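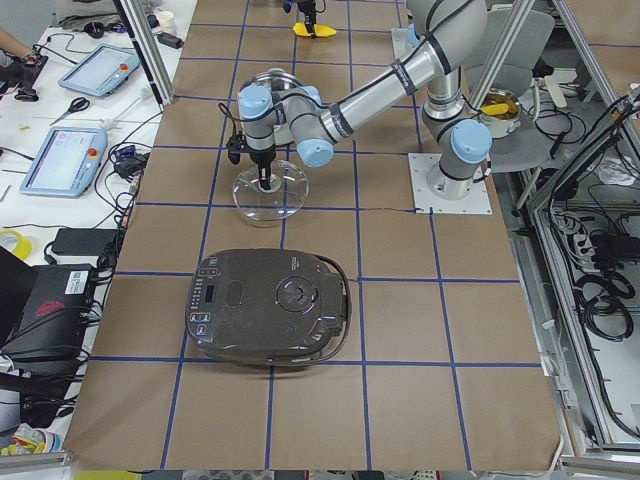

Two months with the Fodar sauté pan, the 249 dollar one with the glass lid. Short version: good pan, annoying handle, I'd buy it again on sale.

Got it in September to replace a Jistton nonstick that had gone gray in the middle and was shedding. Wanted something I could put in the oven and stop babying. Deepak Bhatt at work has the same pan in the smaller size and kept going on about it. He was mostly right. Don't tell him.

**Heat**

Slow to get going. Give it longer than you think on medium, then it holds. Chicken thighs go in, the sizzle doesn't die. My old pan would drop off as soon as anything cold touched it and then you're boiling your dinner. Gas stove here, old one, left burner runs hot. No idea how it does on induction, the box says fine.

Edges brown a bit less than the middle. Pancakes show it. Onions don't care.

**Sticking**

Eggs stick. Eggs will always stick, it's stainless, I use a cheap pan for eggs. Fish was a mess the first time, fine the second when I left it alone. Potatoes are the best thing in it by far. Parboil, dry them off propperly, plenty of oil, hands off.

**Handle**

My main gripe. Too thin on top, digs into your palm when the pan is full. The helper handle on the other side is better shaped than the real one. Also gets hot sooner than I'd like. I keep a towel over my shoulder now like a TV chef.

Balance is off too. Empty pan wants to tip back on the small burner. Full, no problem.

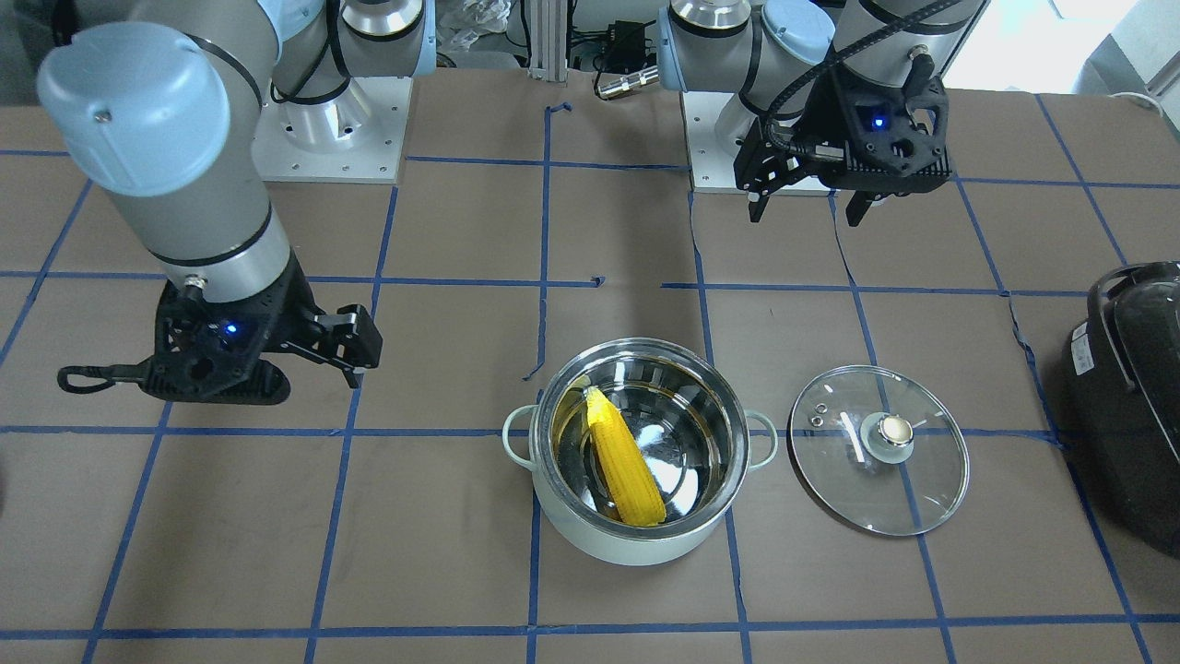

Washing up is easy if you do it while it's still warm. Leave tomato sauce in overnight and you'll be scrubbing. Powder cleanser and a green pad gets everything off, including the rainbow marks that show up after the first week. Dishwasher OK according to the leaflet but it takes up the whole bottom rack so what's the point.

Scratches on the inside already. From a metal spatula, my fault. Doesn't change how it cooks.

**The lid**

I like being able to see in. Rice, steamed greens, anything you'd normally keep peeking at. Fits well, not so tight that it sucks itself down when it cools, which the Jistton lid did constantly. Drips a lot when you lift it, so tilt it over the pan first or you'll get water all over teh stove.

Storage is a pain. Doesn't stack flat with anything I own. Ended up in the rack with the cutting boards.
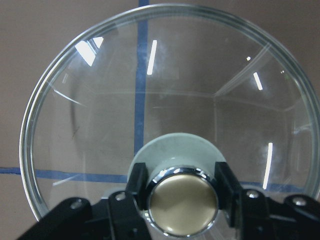 **Versus the others**

Borrowed an Asis for a weekend before buying. Lighter, nicer handle, but the bottom warped a little on high and it spun on the counter after. Tsakiris is around 200 when I looked, deeper sides, more of a stew pan really. If you mostly braise get that one. I mostly fry.

Would I pay full price? Probably not. Wait for a sale, they seem to run them before the holidays. Warranty card wants you to register online, site timed out on me 2 times and I gave up.

Four stars. Would be five with the Asis handle on it.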